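Starting a thread on the door build, mostly so I have my own notes in one place. The arm has been bolted up at home since July and this is the first job I've given it that isn't picking up blocks.

The job is the balcony door. It slides, and it has an ordinary handle on the edge. I want the arm to reach the handle, pull the door along the track and stop before it bangs. That's the whole project.

I picked a door over a drawer on purpose. A drawer comes straight at you. A sliding door goes sideways for longer than the arm is comfortable reaching, so the shoulder and the wrist both have to keep moving the whole way.

Software side: I'm running Plivent for the motion planning and a small script of my own on top. Plivent does the paths. My script decides when to give up, and so far it gives up a lot.

Current numbers for anyone keeping score. 111 logged attempts at the handle. 28 of them ended with a grip I would call solid. The rest slid off, landed short, or got stopped by me.

Most of the misses have the same cause. The depth estimate goes bad near glass. It picks a point somewhere out on the balcony and plans a path to that, and I have to hit stop. Reflections make it worse.

So on Saturday I spent the morning just on approach angles, at low speed, with my hand on the stop button.

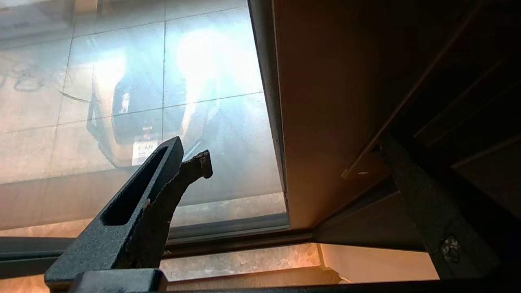
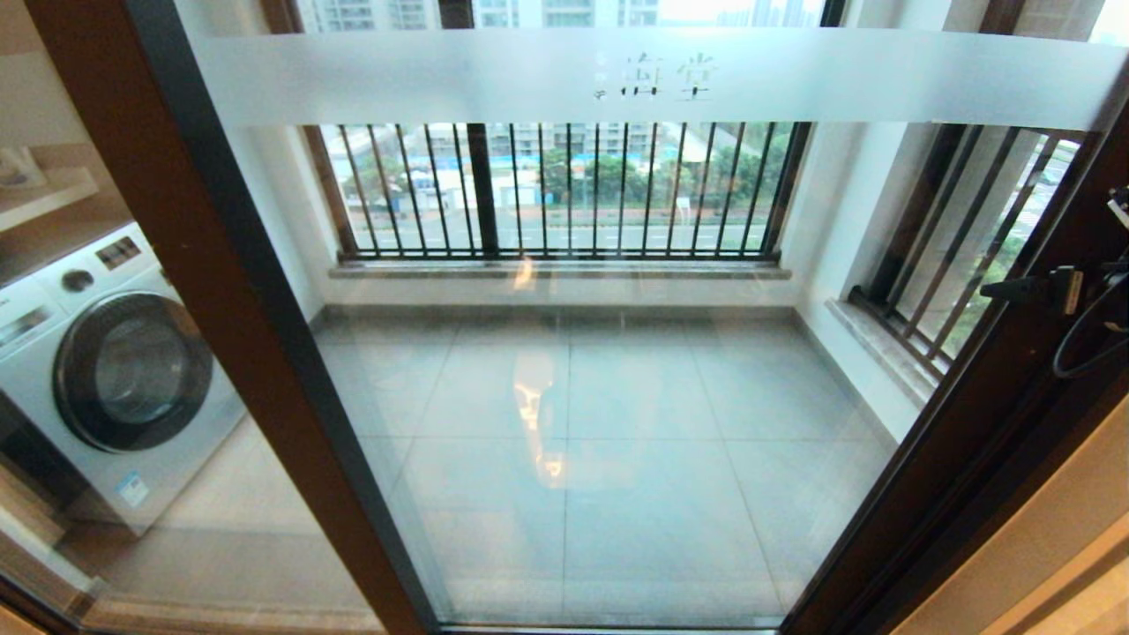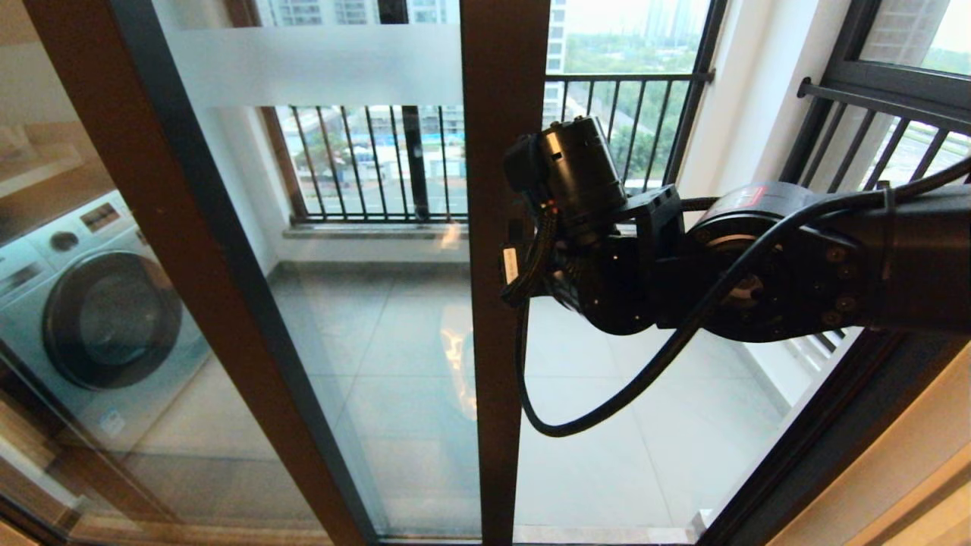

First change: I stopped asking the camera where the glass is. The door is on a track and the track doesn't move, so I measured it and typed the plane in as a fixed surface. The planner now treats it as a wall. Paths got slower and a lot less exciting.

Second change: the handle position is now found from the door frame. The frame is dark and has straight edges, and the detector locks onto it well enough to work out the handle from a fixed offset. I should have started there.

Third change is the force limit. I had it set high because the door sticks a little when it first moves. Now it gets a short push to break it loose and then drops to a low limit for the rest of the travel. If it goes over the limit it lets go and backs off 30 mm.

Cables are still my least favorite part. Any slack that's right for the folded position is wrong for the reach. I've rerouted mine twice. The next try is a Jugah spring clip at the elbow, which a guy at the Driltthorpe workshop told me to buy months ago. I didn't listen then.

Someone will ask about the gripper. The fingers are from an Ornar kit, and I haven't modified them. I did look at printing a hook-shaped finger just for this handle, but then I'd have a gripper that opens one door.

Someone will also ask why not put a motor on the door. A motor on the door would be cheaper and would work better. I wanted to work on reaching and pulling, and the door was there.

Timing, since the fixes went in: my limit for a full pull is 30 seconds from rest to door open. It has made that a handful of times. When it misses, the time nearly always goes into the approach, where it creeps in, checks, backs up and checks again.

I could cut the number of checks. I tried it with one check instead of three and it was much faster, and it also knocked a fingertip on the frame hard enough that I heard it from the kitchen. Three checks went back in.

Light matters more than I planned for. Late afternoon is bad - the sun comes in low and the detector loses the frame edge completely. For now I run before noon. A proper fix would be changing exposure between attempts, and I have a branch for that which compiles and does nothing useful yet.

Logs: I'm saving joint positions, wrist force and the stop reason for every run. The goal is 333 runs before I touch the script again, because I keep changing things after five bad attempts and then not knowing what helped.

Closing the door is a separate problem and I haven't started on it. Pushing should be easier than pulling, but the arm ends up folded close to its own base at the end of the travel and the planner does not like that.

Next post after the clip is on and I have a few more mornings of runs. If you have done cable routing on an arm this size and found something that holds up, send pictures please.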